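Notes on the Pivaveck household set, now that the first pass is in. Thread, dry, mostly numbers and label rules.

1/ The set has 626 demonstrations. 428 went into training, the rest are held back or rejected. All of it was gathered with hand-held grippers in homes. No arm was used in collection, only at evaluation.

2/ Task family: pick up soft clutter, put it somewhere stated. Tissue, wrappers, socks, dishcloths. Rigid objects come from the older Mudgway set and are not mixed in here.

3/ Why soft things get their own set: there is no single correct grasp. Two people will take the same crumpled tissue at different points and both will be fine. A policy trained on too few examples averages the two and closes on air between them.

4/ We tried fixing that by telling collectors where to grasp. Bad idea. The data got cleaner and the policy got worse on anything folded differently. The instruction was dropped and those episodes are tagged "guided" – filter them out unless you want them.

5/ Episode rules. Start with jaws open and the target in view. One approach. If the grasp slips, regrasp once and keep recording. A second slip ends the episode. Slips stay in the set with their own label.

6/ Speed matters more than I expected. People move fast when they are bored. Fast approaches blur the target in the last 200 ms before contact, and that is the part the model needs most. Ledden now flags these at upload so the collector can redo them on the spot.

7/ Rooms are left as they are. We ask for three start positions per target and no tidying between them. Background variety is cheap to get in a lived-in room and expensive to fake later.
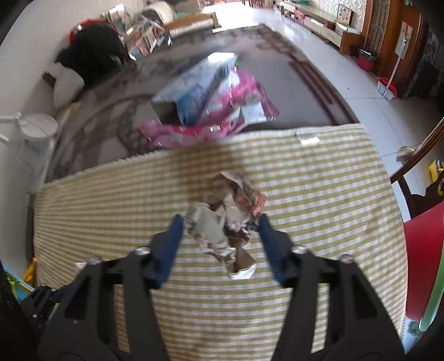

Kanini Wanyama
Data collection lead, Clesow

8/ Blue finger pads, open jaws, crumpled paper or cloth on a striped mattress. Typical of the hard end of the set. Contact has to be judged against a woven, patterned surface, and the bundle has no clear edge to aim for.

9/ Stripes caused trouble for our depth estimate in early tests. Repeated pattern, false matches, height off by enough to miss thin items. We stopped feeding depth to the policy for this family and lost nothing measurable.

10/ Next round starts in July. More bedding, more rugs, fewer tabletops. Label definitions stay frozen until then – send objections before the first upload.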